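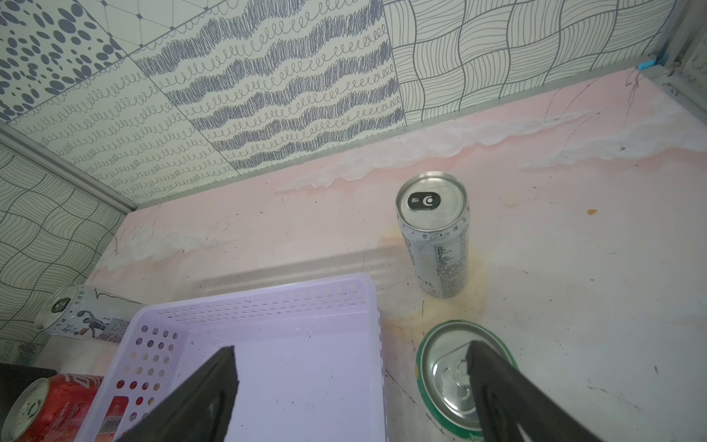
Vue poignet, pince ouverte : canettes, panier lavande, parois à motifs.

Rechercher dans le forum Recherche avancée

Règles de poste pour la manipulation de canettes : état de la table avant reprise

**pince_parallele**
décembre 2020
Je rédige la fiche de poste pour la cellule de Nedholm (rangement de canettes, pince à deux doigts, caméra au poignet). Trois points à trancher :
1) surface souillée : arrêt obligatoire ou simple mention au journal ;
2) canettes couchées près de la pince : position de départ admise ou non ;
3) parois à motifs : figées pour toute la campagne ou permutables.
La vue en tête montre l'état dont on discute. Il y a une tache jaunâtre au pied de la canette haute argentée. Ma version actuelle impose l'arrêt dès qu'un liquide est visible dans la zone de travail.

**kuka_pas_cher**
Trop strict. Chez Pistberg on a appliqué cette règle en février, sur une série de 288 essais. On en a interrompu presque 30 pour des traces qui ne gênaient ni la prise ni la vision. Mention au journal, et nettoyage en fin de série.

**oméga_zéro**
Pas d'accord. Un liquide sous un objet à saisir modifie le frottement avec la table, donc la poussée latérale admissible avant glissement. Si la fiche ne dit rien, deux opérateurs produiront deux jeux d'essais non comparables. Et il y a le matériel : un doigt à bout souple qui racle un liquide sucré, on le retrouve collant à l'essai suivant.

**kuka_pas_cher**
La prise se fait sur le corps de la canette, à plusieurs centimètres du plateau. Le doigt ne racle rien si la hauteur minimale est bien réglée.

**oméga_zéro**
Pour une canette debout, oui. Pour celle à liseré vert au premier plan, couvercle tourné vers le haut en biais, un doigt la masque déjà en partie. Je ne parierais pas sur la hauteur.

**wuvley_integ**
Il faut séparer deux choses. L'appréciation des risques de la cellule (ISO 12100, puis ISO 10218-2 pour l'intégration) concerne les personnes. L'état de la table relève ici du protocole d'essai. Ne mélangez pas les deux dans la même fiche, l'auditeur vous la renverra. Le liquide passe dans l'analyse de risques s'il peut atteindre un connecteur ou le sol.
Sur le point 2 : admis, à condition que l'orientation de départ soit notée. Chez Wuvley on code debout / couchée / inclinée, rien de plus fin.

**pince_parallele**
Séparation retenue. Et les parois ? Pois, losanges, traits ondulés et spirales, vannerie : pour l'instant aucun identifiant de panneau n'est consigné.

**barajas_lab**
Figées par série, permutables entre séries, avec référence du panneau et côté de montage. À Barajas on a dû écarter 168 enregistrements faute de savoir quel fond était en place. Notez aussi le plateau : rose marbré, rayures et petites taches, ça compte pour la segmentation.

**kuka_pas_cher**
D'accord pour les parois. Pour le liquide je maintiens : seuil par zone. Arrêt si la tache touche un objet à saisir, journal dans les autres cas.

**oméga_zéro**
Avec ce critère la canette haute déclenche l'arrêt, la tache est à sa base. Ça me va comme rédaction.

**pince_parallele**
Version modifiée :
§4.1 Liquide au contact d'un objet à saisir : arrêt, essuyage, contrôle des doigts, reprise.
§4.2 Liquide hors contact : mention au journal, nettoyage en fin de série.
§4.3 Orientation de départ de chaque canette : codée.
§4.4 Parois et plateau : référence consignée à l'ouverture de série.
Reste le panier. Son fond a quelques points sombres, je ne sais pas si ça relève du 4.2.

**wuvley_integ**
Non, le 4.2 parle de liquide. Faites un §4.5 — propreté du bac, contrôle visuel à l'ouverture — et gardez-le court.

Sujets similaires
Usure des bouts de doigts souples : critère de remplacement
Journal d'essai : papier ou saisie sur pupitre ?
Étalonnage de la caméra de poignet après choc
Hauteur minimale de pince sur plateau non plan

Ce site utilise des cookies pour mesurer son audience. Accepter Refuser Paramétrer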